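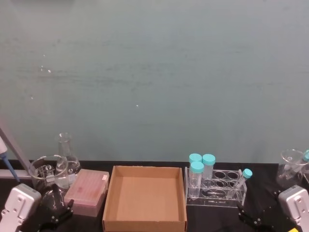

## Ticket 1777 – tube transfer stalls, rack to tray

**Opened by:** Dede Issahaku
**Assigned:** Povilas Rebane
**Site:** Fallham bench
**Status:** open

Hi Povilas! Me again. The job is the one we all said would be easy – take the teal-capped tubes out of the acrylic rack and put them in the cardboard tray. I ran it 35 times before lunch and the Kaver planner quit on 4 of them, always with "grasp lost". No tube on the floor, no alarm, it just sits there.

Things I tried:

- restarted Kaver (no change)
- dropped the lift speed to 200 in the Koklow settings, whatever unit that is
- wiped both grippers

Slowing the lift helped a little, I think. What bugs me is the moment over the tray wall, when the tube has to clear the edge before it goes down. 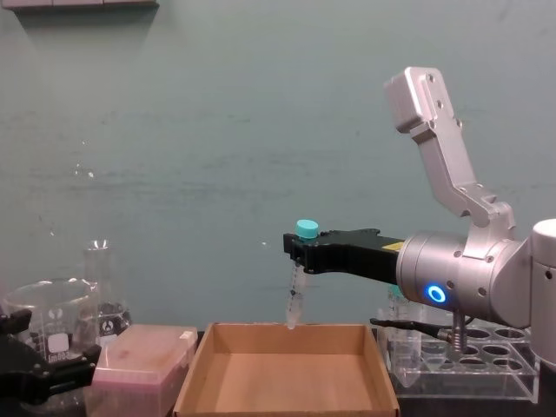
Anyway, my guess is the width check. The cap is wider than the body, so if the fingers close a bit low the reading changes and Kaver decides it's holding nothing. Could you loosen that number for me?

**Povilas, 2:40 pm:** Can do, but I want the log first. Does it fail on upright tubes too, or only the leaning one?

**Dede, 3:15 pm:** Three of the four were the leaner! I'd been standing it up myself without even thinking (oops). Mohamedi keeps asking if this thing can take over the bench chores by September, and then maybe the dishes at home. I told him I'd settle for a crooked tube.

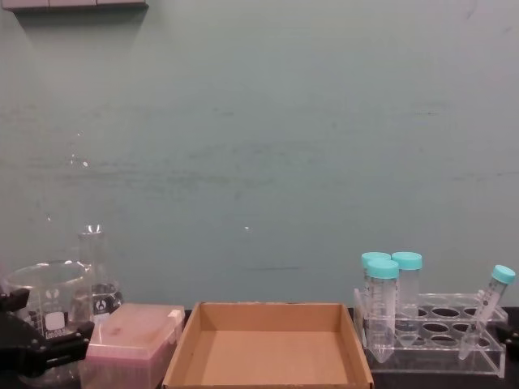
*Rack and tray, with the tube on the right leaning.*

**Povilas, 3:30 pm:** Leave it leaning and send me the next log. I'll change the width check tonight.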